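티켓 1653: 양팔 셀 우측 암, 서랍 작업 중 관절 통신 끊김
상태: 해결, 관찰 중
설비: Kandholm 2호 셀 (암막 부스, 2암 구성)
접수일: 2023년 9월 24일

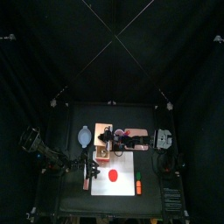 2호 셀 작업대. 우측 그리퍼가 나무 상자 위쪽에 위치, 암 중간부 아래로 케이블이 처져 있음.

증상
서랍 작업 시퀀스 실행 중 우측 암이 보호 정지로 들어감. 제어 PC 로그에는 손목 쪽 관절의 응답 시간 초과만 남고 과전류나 위치 편차 경고는 없음. 좌측 암은 같은 시각에 정상 응답. 재기동하면 복구되지만 암을 작업대 안쪽으로 길게 뻗는 자세에서 다시 발생함. 접은 자세로 대기시키면 재현되지 않음.

환경
제어 소프트웨어는 Thevar 배포판, 설정 파일은 Iten 셀에서 복사한 것을 사용. 버스 응답 제한은 기본값 2000 마이크로초. 최근 변경 사항은 우측 암 케이블 재배선 한 건.

확인 1: 전원
부하 상태에서 우측 암 전원 단자 전압 측정. 팔을 뻗은 자세와 접은 자세의 차이는 허용 범위 안. 어댑터를 좌우 교체해도 증상은 우측에 그대로 남음. 전원 계통은 제외.

확인 2: 제어 PC와 포트
USB 포트를 바꾸고 허브 없이 직결. 변화 없음. 좌우 통신 어댑터를 교체한 뒤에도 오류는 우측 암에서 발생. PC 쪽 원인 제외.

확인 3: 케이블
암 중간 구간에서 케이블 여유가 한쪽으로 몰려 아래로 고리 모양을 이룸. 토크를 끈 상태에서 이 고리를 손으로 가볍게 당기면 손목 쪽 관절 응답이 끊기고, 놓으면 돌아옴. 여러 번 반복해도 결과 동일. 커넥터를 분리해 보니 하우징 래치가 끝까지 걸려 있지 않았고, 핀 하나가 뒤로 밀려 있었음.

원인
재배선 때 커넥터 체결 불량. 고정점이 부족해 처진 케이블의 하중이 커넥터에 직접 걸렸고, 뻗은 자세에서 접촉이 순간적으로 끊긴 것으로 판단.

조치
- 우측 암 전원 차단 후 해당 케이블을 예비품으로 교체. 래치 체결음 확인.
- 커넥터 양쪽 링크에 타이를 하나씩 추가해 고정점 2곳 확보.
- 여유 길이는 관절 최대 굽힘에 맞춰 다시 배분. 타이는 케이블이 손으로 밀릴 정도로만 조임.
- 토크를 끄고 전 관절을 가동 범위 끝까지 수동으로 움직여 걸림과 당김이 없는지 점검.
- 원점 재설정은 하지 않음. 교체 전후 기준 자세의 엔코더 값이 일치함.

검증
뻗은 자세 유지 시험과 서랍 작업 시퀀스를 약 2시간 연속 실행. 시간 초과 기록 없음. 같은 조건에서 케이블을 당겨도 응답 유지. 응답 제한값은 변경하지 않음. 제한값을 늘리면 오류 표시만 늦어지므로 권장하지 않음.

추가 메모
작업대 위 물품 배치를 바꿀 때는 우측 암 최저 자세에서 케이블과 물품 간격을 먼저 볼 것. 상자나 트레이 모서리에 케이블이 걸리면 같은 증상이 날 수 있음. 시험 중에 걸린 적은 없음.

남은 작업
- Clamville 창고에 예비 케이블 보충 요청. 현재 재고 없음.
- 좌측 암 커넥터 래치도 다음 정기 점검 때 확인.
- 재배선 절차서에 래치 확인과 뻗은 자세 당김 시험 항목 추가. 초안 작성 중.
- 분리한 케이블은 티켓 번호를 붙여 보관. 핀 재압착 여부 미정.

재발 시 새 티켓을 열지 말고 이 티켓에 정지 시점의 관절 각도와 버스 로그를 첨부할 것.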